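Setting up the pair of hand-held grippers before a shift

These notes are for people who take over the table in our Jaltosel room. They cover the two hand-held grippers we use for recording, how to put them ready, and how to change the soft finger pads. Please read to the end before you pick up a screwdriver.

## What you need

- both grippers, fully charged
- a soft brush and a cloth with a little water (no alcohol, it makes the pads hard)
- a spare set of pads from the drawer marked Xiao
- the printed marker plate

## Clean and check

1. Switch the gripper off. Brush the vent slots in the housing, moving outward, so the dust does not go in.
2. Wipe the camera lens with the dry corner of the cloth only.
3. Close the fingers slowly and look at the pads from the camera side. The mesh surface must be whole. If you see a tear, or the mesh is smooth in one place, change both pads and not only the bad one.
4. Check the marker plate. It must not move when you push it with one finger. A small tilt is no problem if it is the same tilt as at calibration.

## Change the pads

Pull the old pad from the tip down to the base. Press the new one in from the base first. Open and close the fingers 17 times with nothing between them, then tighten the screw again. I forgot this second tightening in June and we lost almost 200 recordings, so I write it in the log now every time.

## Calibrate

Start the Punov program and hold the gripper still until the bar reaches 80. Then move it slowly over the table. If the error is above 19, stop and clean the lens again.

## Trial with two people

Do one short trial before the real work. Keep the table almost bare, with only the parts for the task, and let each person hold the gripper at a comfortable height.
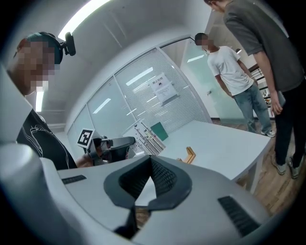

*Tarık Sezer*

With the headset on, look at the work and at the other gripper in turn, so that its square marker is seen from more than one side. The person across should not cover the marker with the free hand. Anyone who only watches can stand by the table, but please do not lean on it.

If the trial plays back without jumps, save it under the name of the task and begin. If the marker is lost for a moment, tell Ruoxi Qian before you change any settings.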